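# Plestum pauses laundry robot trial after lid fault

1/15/23 – Plestum has stopped unattended runs of its two-armed laundry robot after the machine failed to notice a washer lid coming down on its left arm. No one was hurt. The company calls it a "minor sensing event," a phrase that deserves a closer look. 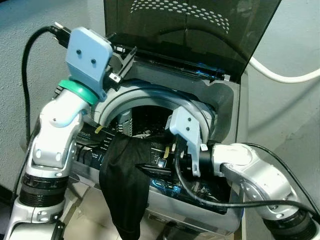 The trial began in January at a shared laundry room in Umside, where the robot was supposed to load and empty top-loading washers overnight with no one on site. According to a short notice Plestum posted for residents, the arm was inside the drum when the lid dropped. The software is meant to freeze both arms when it feels unexpected force. It kept pulling instead, and went on pulling for 37 seconds before a timer ended the job.

Plestum says the force was low and the arm was never at risk of breaking. Fine, but the arm was never the main worry. Residents use that room too, and a robot that can't tell a lid from a heavy wet towel may not do any better with a wrist or a child's hand. The notice doesn't mention people at all.

The cause, in the company's telling, is a setting. Wet clothes snag, and early versions of the robot kept stopping for every twisted sleeve. To cut down on the false alarms, engineers raised the force limit for work inside the drum. The notice doesn't say by how much, or whether anyone tested the new limit against a falling lid before the robot was left alone with one.

It also leaves out the earlier stops. Umside's building manager keeps a maintenance log, and it lists 2 other jobs this month where the robot had to be shut off by hand. One entry says only "arm stuck, reset." Plestum told us those were "unrelated," and didn't answer when asked what they were related to.

The company has claimed a good record until now, pointing to over 300 loads finished at its own test site in Volotitz. That number sounds better than it is. The Volotitz washers are all one model, and staff were standing by for every load – so it tells us very little about how the robot does by itself, at night, in somebody else's building.

Plestum says a fix is ready and will be checked over 50 supervised loads before night runs start again. It hasn't said who will do the supervising, or whether the results will be made public. Yin, the firm that supplies the robot's control software, declined to comment.

For now the robot may run only with an operator in the room. Residents have been asked to keep clear of it while it's working and to use the washers nearest the door.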